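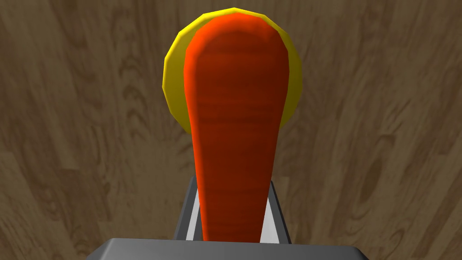

Plokard Tabletop – simulation kit for gripper training

Plokard Tabletop is a software package for teams who train a robot arm to pick up and place small household objects. It is made by Sollow and sold in Australia and New Zealand through Caputo. You install it on your own computer and you can begin with the sample tasks the same afternoon.

What is in the package

The kit has 324 object models, sorted into 14 families by shape and colour. The models are kept deliberately light, with a low number of polygons, so the edge of a round plate will show small straight segments when the wrist camera comes near. For most grasping work this makes no difference, and the program stays quick on an ordinary desktop machine. If you need smoother outlines, you can import your own meshes.

There are 3 table surfaces, among them a brown wood with strong grain and knots. We recommend to train on all of them, as a policy which has seen only one surface often gets confused when the table is changed.

The wrist view

The camera is fixed to the hand and looks down past the fingers. A held object can look very large from this position and it may cover the thing you want to reach, for example a yellow plate behind an orange-red object. The view is recorded together with the joint positions and the finger opening – both can be switched off in the settings.

Recording

You can drive the arm with a keyboard, a game controller or the Masance hand unit (sold separately). The standard licence stores more than 3000 episodes in one project. Older episodes can be moved to an archive folder and brought back later.

Licence and support

One licence covers one laboratory or one classroom. Updates are free for the first year. Support is by email, and the telephone line is open on Wednesday in the morning. Please have your licence number ready when you call.

Current version: released in September. To ask for a quote or a trial copy, please use the Caputo contact form.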